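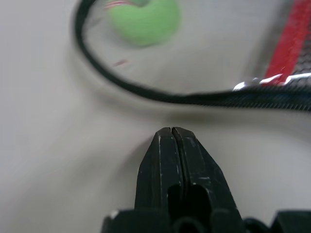
# Flindodau terminal throughput

Monthly gas volumes for the import terminals on the Flindodau coast, taken from operator notices and put into one layout. The set has 1243 rows, one per terminal per month.

## Files

- `throughput.csv` — volumes unloaded and sent out
- `outages.csv` — 706 notices of planned and unplanned stoppages
- `terminals.csv` — names, owners and tank capacity for 17 sites

## Columns in throughput.csv

| Column | Meaning |
|---|---|
| `site` | short code, as in `terminals.csv` |
| `month` | year and month |
| `unloaded` | liquid received, cubic metres |
| `sendout` | gas sent to the grid, MWh |
| `status` | `final` or `provisional` |

## Known problems

Nikolaidis reports by gas day, so its months start at 06:00 on the first. Plasteck stopped publishing unloaded volumes for seven sites in July — those cells are blank, not zero. Reloads are left out throughout.

Provisional rows are replaced when the operator issues a final figure. The old values are kept in `superseded/`.

## Updates

New rows are added on a Friday by the `dovamero` script. Run it with `--check` first to list duplicate notices.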